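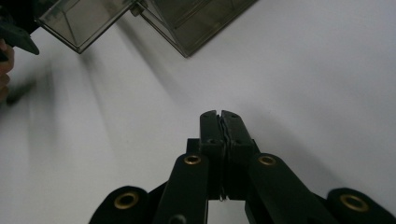 Neagu

10 June 2024

Re: [pluststead-allotments] Water meters, the case for

> The parish has had a quote from Eltilora for meters on all 8 standpipes.
> Last year the site used 932 cubic metres and the bill came to £2356.
> Eltilora say sites like ours cut their use by a third once people can
> see what they are drawing. I think we should say yes before the price
> goes up in the autumn.

I've read the quote twice and I'm still not persuaded. A third of what, and on which sites? There isn't one named anywhere in it. If they have figures from real allotments I'd like to see them, with the rainfall for the same years next to them. Last June was bone dry and we all had hoses out. A wet summer would knock a third off our bill without any help from Eltilora.

Then there's the £359 a year for "monitoring", tucked away on the last page. I can't find what it buys us. Somebody reads a number off a website, as far as I can tell. We already have a main meter by the gate and anyone can lift the lid and read it.

My other worry is the pipe itself. The run behind the bottom plots has been weeping for years - you can see the nettles are twice the height there - and a meter on a standpipe won't tell us a thing about water lost before it reaches the tap. Could we shut every tap one evening, read the main meter, and read it again in the morning? It costs nothing and I'd believe the answer.

As for the price going up in the autumn, the people selling conservatories say that too.

I'll vote no as it stands. Happy to do the overnight reading if someone will lend me the key to the lid.

Neagu
Lower path, Pluststead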